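Foro Mesa y Cocina > Vajilla y cubiertos
Tema: Cuenco blanco y cuchara con bolita, ¿se vuelca o no?

telar_gris
29/1/25
Buenas a todos. El español no es mi lengua materna, perdonen los errores. Quiero comprar cuencos blancos para la sopa y cucharas de metal de mango fino, con una bolita de color claro en la punta. El cuenco es de Morkum y la cuchara es de Jatora. Mi duda es si la cuchara puede quedarse dentro del cuenco sin caerse para atrás. Pongo una foto con los dos sobre tela negra. 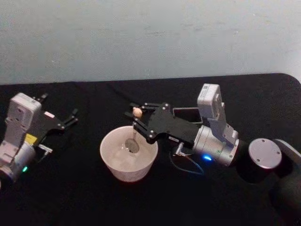
¿Qué profundidad debe tener un cuenco para dejar la cuchara dentro?
Lo más cómodo es que la pared llegue por lo menos a un tercio del largo de la cuchara. Con menos, el mango pesa más que la pala y se va al suelo.

pan_y_caldo
Tengo cuencos parecidos desde hace años y no he tenido problemas. La cuchara se apoya en la pared y allí se queda. Lo que no me convence es la bolita. Si es de madera, el lavavajillas la abre en pocos meses.

telar_gris
Gracias. En la tienda no supieron decirme de qué es. Yo lavo a mano, así que no me preocupa demasiado.

nogal22
Pues a mí me parece al revés, con perdón. El problema es el cuenco. Por dentro tan brillante, el metal resbala y además deja rayas grises. Tuve uno de Skandlow y a las 3 semanas ya estaba marcado. Esas rayas salen con bicarbonato, pero vuelven.

pan_y_caldo
No estoy de acuerdo con nogal22. Las rayas dependen del esmalte y también de la cuchara. Los míos han pasado por más de 300 sopas y están limpios.

telar_gris
Adjunto otra foto, de la misma pareja. La pala se ve apoyada en el lado derecho y el mango sale hacia arriba.

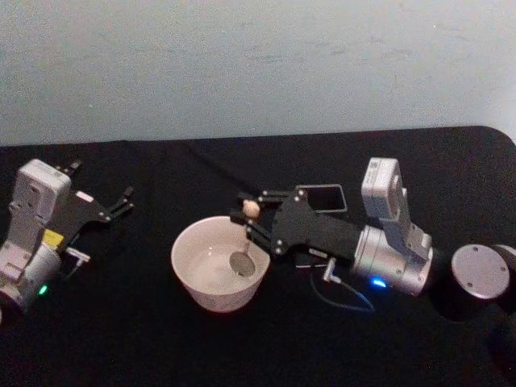
¿Conviene calentar el cuenco antes de servir?
Conviene si la sopa es espesa y se come despacio. Basta con agua caliente del grifo durante un minuto, y después se seca con un paño.

nogal22
Bonito es, no lo niego. Yo buscaría uno más bajo y más ancho. Işık tiene uno mate por dentro, aunque hay que esperar hasta marzo para que lo repongan.

sal_gorda
Entro solo por la tela. El negro con loza blanca queda muy elegante, pero cada miga se nota. Yo puse un mantel negro en mi comedor y lo quité el segundo día. ¿Y la pared? También parece que tiene marcas.

telar_gris
Sí, la pared tiene marcas. Es gris claro y se nota todo. ¿Se puede limpiar sin pintar de nuevo?
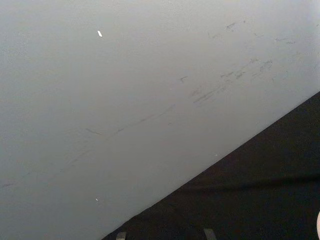
Marcas oscuras en la superficie gris, junto a la zona negra.

sal_gorda
Prueba primero con una esponja húmeda y una gota de jabón neutro, en un rincón. Si la pintura es mate no frotes fuerte, porque queda una mancha con brillo que es peor que la raya.

pan_y_caldo
Y separa la mesa dos dedos de la pared. Volviendo al tema, yo compraría los cuencos.

nogal22
Yo compraría uno solo y lo usaría un mes.

telar_gris
Haré como dice nogal22, compro uno y una cuchara. Cuando tenga noticias de las rayas escribo aquí mismo.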